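搜索商品、型号或关键词 搜索 热门搜索:砖纹墙纸 收边条 墙纸胶粉

Skalico 砖纹自粘墙纸 蓝色系列

本系列为浅浮纹印刷的自粘墙纸,图案是错缝排列的长方形砖块,蓝灰底色配白色砖缝。适合书房、工作台背墙、儿童房的一面墙、店铺陈列区等室内干燥部位。背面带离型纸,撕开即可粘贴,无需另调胶水。

蓝色系列由 Skalico 的设计师 Anoma Siddiqui 配色,共两款:石板蓝与雾蓝。石板蓝偏灰,雾蓝偏亮。两款砖块尺寸相同,砖缝均为白色,可以在同一房间里分墙使用,但不建议在同一面墙上混贴。不同批次之间会有轻微色差,同一面墙请使用同一批号的产品,批号印在卷芯内侧的标签上。

规格

幅宽:45 厘米
每卷长度:6 米
花距:17 厘米
表面:哑光,可用微湿软布擦拭
包装:单卷纸筒装,整箱 13 卷
产地:Grumilberg 工厂

用量计算

先量墙面宽度,除以幅宽,得数进位取整,就是需要的幅数。再用墙高加上一个花距,得到每一幅的裁切长度。每卷能裁出几幅,取决于墙高:层高 2.6 米的房间,一卷可裁两幅。门窗面积较小时不必扣除,较大的落地窗可以减去相应幅数。余料建议保留一段,日后局部修补时用得上。

深色砖纹墙纸贴在书桌后方时,桌面用品宜选浅色或暖色。桃色、米色、浅木色与蓝灰色都比较协调,黑色文具架放在石板蓝前面会显得沉。

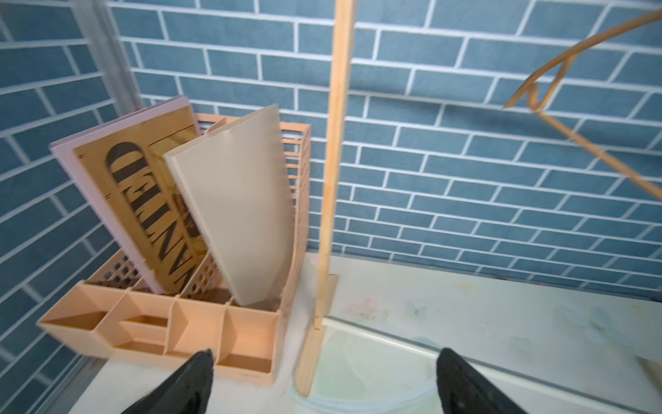

适用墙面

可以直接粘贴的有:涂刷乳胶漆满一个月的墙面、石膏板(接缝须已处理并刷过底漆)、光面瓷砖、玻璃、刨光木板及三聚氰胺板。

不建议粘贴的有:掉粉的旧墙、水泥毛坯墙、硅藻泥、带颗粒的艺术漆、返潮的外墙内侧。掉粉不严重的墙面可先刷一遍基膜,干透后再贴。是否掉粉,用手掌在墙上抹一下,看手上有没有白灰。

浴室和灶台后方温度、湿度变化大,边角容易翘起,不在质保范围内。

施工步骤

1. 清洁墙面,拆下开关面板。拆面板前请先断电。
2. 用铅垂线或水平仪在墙上画出第一幅的垂直线。砖纹图案的横缝很明显,第一幅若是歪了,后面每一幅都会跟着歪。
3. 按裁切长度裁好各幅,背面用铅笔编号,并标出上下方向。
4. 从顶部撕开离型纸 20 厘米左右,对准垂直线贴住,再用刮板由中间向两侧赶平。一边往下撕,一边往下刮。
5. 第二幅与第一幅对花时,先对横向砖缝,再对竖向砖缝。两幅之间平接,不要重叠。
6. 上下多余部分用钢尺压住,以新刀片裁断。每裁两三幅换一次刀片。

气泡不大的,用细针扎一个小孔,把空气向孔的方向挤出。气泡大的,应揭起重贴。初贴后短时间内可以反复揭起,胶面沾灰后粘性会下降。

施工时室温宜在 10 至 30 摄氏度之间。冬季供暖的房间,贴好后当天把暖气调低一些。

转角处理

阴角处不要用一整幅直接包过去。量出到墙角的距离,加 1 厘米裁开,多出的部分转到另一面墙上,剩下的半幅从墙角重新起贴,压住这 1 厘米。墙角不直的老房子尤其要这样做。阳角可以整幅包过,再加装 Carcombe 收边条保护。收边条有白色和铝色两种,需另购。

颜色确认

屏幕显示与实物有差别。大面积使用前请先索取样片,样片为 A4 大小,白天和夜间灯光下各看一次。暖光灯下石板蓝会偏灰绿,雾蓝变化较小。

客户留言

Markos Alexiou:贴了书房一面墙,用了 6 卷,对花比想象的慢,两个人贴了大半天。砖缝线是直的,墙角按说明裁开后没有起皱。纸筒一头有点压扁,里面没坏。

Chaltu Tesfamariam:雾蓝,贴在出租屋的柜门上。颜色比样片看着略深。边上有一处翘起来了,用吹风机加热后压回去,到现在没再翘。

订购与退换

现货一般两个工作日内发出。整箱订购享箱价,工程用量达到 200 卷的,请联系 Tekleab 渠道部的 Diarmuid Tully 单独报价。未拆封的整卷可在收货后 30 天内退回,已裁切的不退。如发现同一卷内有印刷错位或漏印,请停止施工,保留卷芯标签并拍照,我们按卷更换。

本页规格更新于 2022年5月,旧版幅宽 53 厘米的产品已停产,与现行产品不能拼接使用。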